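Marks on light wood table, what takes them off?

mkazemi_817
July 18, 2017
Got a light wood table, pale top, rounded corners. Grayish smudges near the middle, two streaky patches, faint but I see them every time I sit down. Dish soap did nothing. Dont want to sand it.
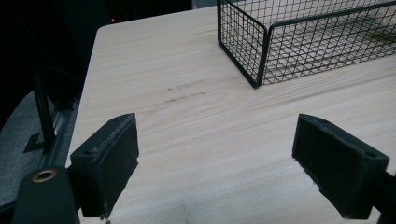

Finish is whatever Clarnau put on it, no paperwork. Tried a pencil eraser on one spot, maybe a tiny bit lighter? Hard to tell. Also keep a black wire basket on there for cups and junk, wondering if I need felt under it.

fumico_fan
Melamine sponge. Damp, light pressure, 2 minutes. Done.

Mirer
NO melamine on a finish you can't identify. Its an abrasive, you get a dull patch and then you're refinishing the whole top. Mineral spirits on a rag, test underneath first.

fumico_fan
Used it on mine for years, no dull patch. Spirits stink up the house

Mirer
Glad yours held up. Still wouldn't.

oakandash326
If you do end up sanding - 3000 grit, by hand, with the grain. But try a white vinyl eraser first, pencil ones can leave pink behind.

mkazemi_817
OK vinyl eraser first, then spirits. There's some faint reddish print left of the basket too, can barely read it. Same treatment?

oakandash326
Print is ink, so alcohol on a swab. Go easy, alcohol can wreck shellac.

Mirer
Felt under the basket, yes. Wire feet scratch.

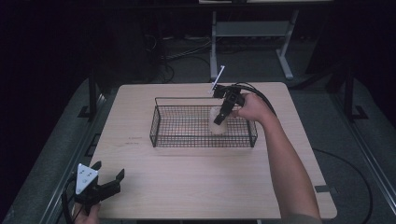
Related threads
Ziółkowski wax on pale wood - worth it?
Felt pads that stay stuck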